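I run a very small shop called Nitetti out of my spare room, and this is the page for the Toft bedspread, the one I get asked about more than anything else I sell! I've had one on my own bed since February, so what you're getting is partly a listing and partly me going on about bedding.

The Toft is a light, printed cover with scattered sprigs of leaves and petals. It comes in two grounds, cream and white, and I'll be straight with you: under a bedroom bulb they can look much the same. Order a swatch first if you're matching paint. My customer Lourenço Louro didn't, and had to swap his (he was very nice about it).

I do nearly all my folding on the bed, and a busy floral is good company for plain denim. You can put a pair of jeans down on it, all faded seams and big patch pocket, and the print doesn't fight with them one bit.

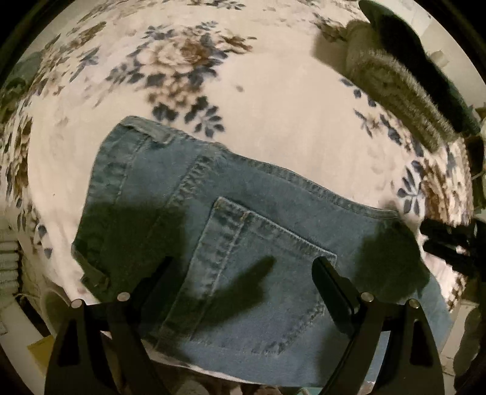 *Jeans folded on the Toft floral. Jeans not included, sorry!*

**The useful bits**

- Fits: double and king (two sizes, same print)
- Weight: 200 gsm filling
- Outer: cotton, pre-washed
- Wash: 30 degrees, gentle spin, line dry if you can
- Product code: 643
- Made for us by Pallell

People ask if it's warm enough by itself. In summer, yes, for me anyway. In winter I put it over a duvet, and it's light enough that I don't wake up feeling squashed. If you're a cold sleeper — my sister is, she wears socks in July — have a look at the Clernon blanket, which goes underneath and doesn't bunch up the way fleece does.

The filling is stitched through in wide channels, and that's the thing I fussed over most with Raquel Guerreiro, who draws our prints. The first sample had narrow quilting and it chopped all the little leaves in half. We went wider and the flowers came back. The trade-off is that you need to give it a good shake after washing, holding two corners, then turn it round and do the other end. I dry mine over two lines so the middle doesn't sag.

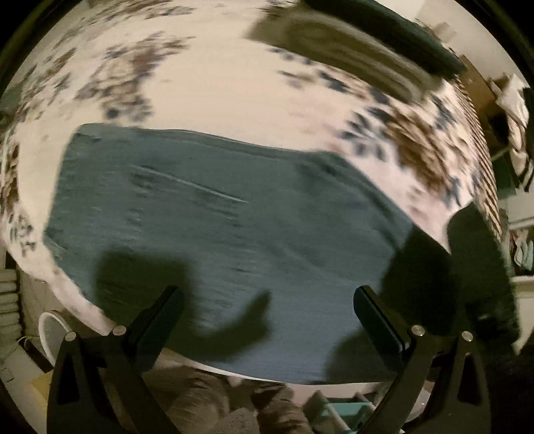

Colour was the other long argument, and Raquel won it. I'd wanted something brighter, with a yellow in it, and she kept pushing me towards navy, brown and grey so that it would sit with whatever else people already own. I came round once I'd tried it with actual bedroom stuff instead of paint cards. A teal cloth laid out flat on it looks lovely, sort of calm, and the plain white stretches between the sprigs give your eye a bit of a rest. I've since been looking at teal pillowcases, so watch this space.

**Does it show the dirt?** Less than a plain cover would. Tea is tea, though. Cold water straight away and don't rub.

**Will it shrink?** Mine hasn't in any way I've noticed. Please don't tumble it hot.

**Can I iron it?** You can, on a low setting, but I never have.

We've sent out more than 500 of these now, and the only regular grumble is that the storage bag is a tight squeeze. I've asked Pallell for a roomier one. Until then, fold it in thirds lengthways and roll from the bottom, pressing the air out as you go.

Swatches are free, one per ground, and they go out by ordinary post. Just put "Toft swatch" in the order notes and tell me cream, white or both.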